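Progress report to the Magaña Fund, April

Thank you again for your patience over the winter, and for the kind note that came with the second payment! The Janelwood evening cooking classes are back up to three a week, and nearly 110 people have come through the door so far, many of them bringing a neighbor along the next time.

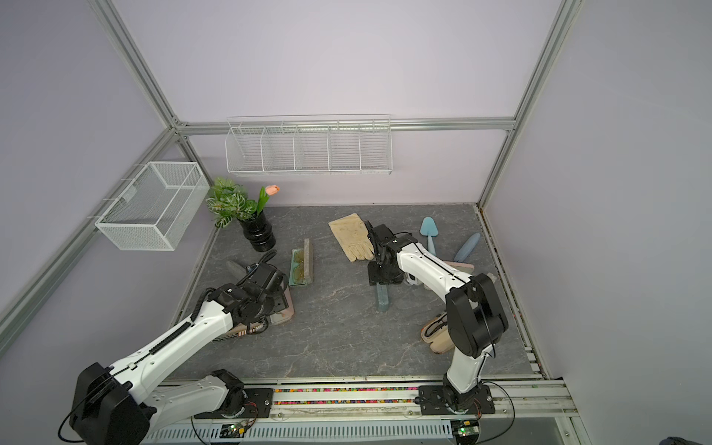

The gray marble-patterned tabletop.

We still have 12 places open in the Prorkarwood group, and we would like to move $20 from printing over to bus fares, if you are happy with that. The Gresurgate classes start up again after the school break, with soups and flatbreads first.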